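About Hornham Preserves

Hi, and thanks for clicking over to this page! I'm the person who makes the jam. I also make the pickles, the hot pepper jelly and the one mustard we sell, and I answer the email, so if you've written to us you've already met me.

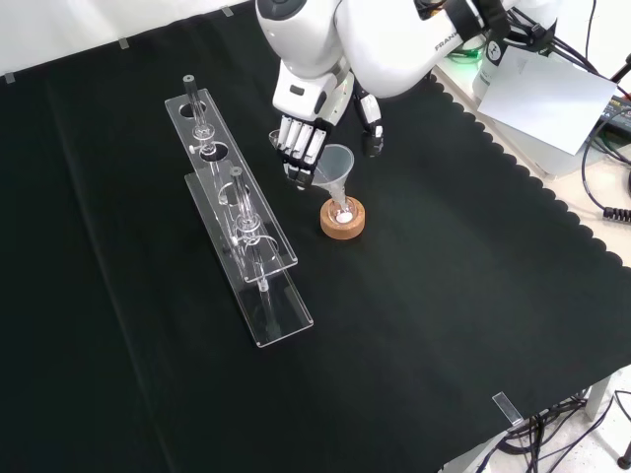 I started canning in my own kitchen with a bag of plums from a neighbor and a library book that had lost its cover. The first batch never set. I labeled it plum syrup, gave it all away, and two people asked for more, so I kept making it (it's still on the list, and it's still a little runny). The second batch I burned. I'm leaving that one out of the official history.

For a few years it was a weekend thing. I sold at the Saturday market from a card table with one short leg, and I'd be home by lunch with whatever was left over. Then a grocery on the other side of town asked for a case of the apricot, and then another case, and my kitchen floor slowly disappeared under boxes. We moved the whole business into a proper licensed kitchen on Gorkesero Road after that, and I got my dining table back.

So who's "we"? Mostly me, plus 2 part-time helpers who are faster at pitting cherries than I'll ever be. In October we borrow a few more hands for the apples. Everybody goes home with a box of seconds and sticky sleeves.

What we make

The everyday shelf is apricot, sour cherry, strawberry, plum syrup, bread and butter pickles, dilly beans and the mustard. Those are around all year, or until we run out. Everything else depends on what the growers have. Some years there's gooseberry. Last year there wasn't a gooseberry to be had anywhere and I got some pretty sad emails about it.

Our Jesard line is the one people ask about most. It's the small-batch stuff — hot pepper jelly, fig with black tea, green tomato with ginger — and I only make 105 jars of each flavor. I picked that number because it's what fits on the big rack when I stack it the way I like, and I've never gotten around to changing it. Once a flavor's gone it's gone till next season. Please don't be mad at me about the fig.

I use less sugar than the old recipes do, which means the fruit tastes more like fruit and an open jar won't last quite as long in the fridge. Eat it within a month. I've never had one make it past ten days at my house.

Where the fruit comes from

Nearly all of it comes from farms I can drive to and back in a morning. The plums and apples are from Wada Orchard, and they've been putting up with my phone calls since the card table days. They let me have the ugly ones at a good price, and ugly plums make wonderful jam! The ginger and the tea come from farther off, obviously, and so does the sugar.

Last year we filled 2,000 jars, and I'd like to stay pretty close to that. People ask if we're going to get bigger. I did think about it for a while, and I even went and looked at a much larger space, but I stood there in the middle of it and all I could think about was mopping it. We're fine where we are.

Returning your jars

Bring back your empties! Rinse them, leave the lids at home (we can't reuse those) and you'll get a little off your next order. We've had 1,000 jars come back so far, and somebody once returned one with a very nice thank-you note folded up inside. It's taped to the fridge.

Come see us

The kitchen isn't open to walk-ins most days, but we do an open house once a year, with toast. The next one is Saturday, September 28, 2024, from ten until the bread's gone. Park along the fence, please, and leave the driveway clear for the delivery van. Kids are welcome, and dogs can wait on the porch where there's shade and a water bowl.

If you can't make it, the market stall runs every week until the first hard frost. And you can always email me about wholesale, wedding favors, allergies or a jar that arrived cracked. I'm slow in August and pretty quick the rest of the year.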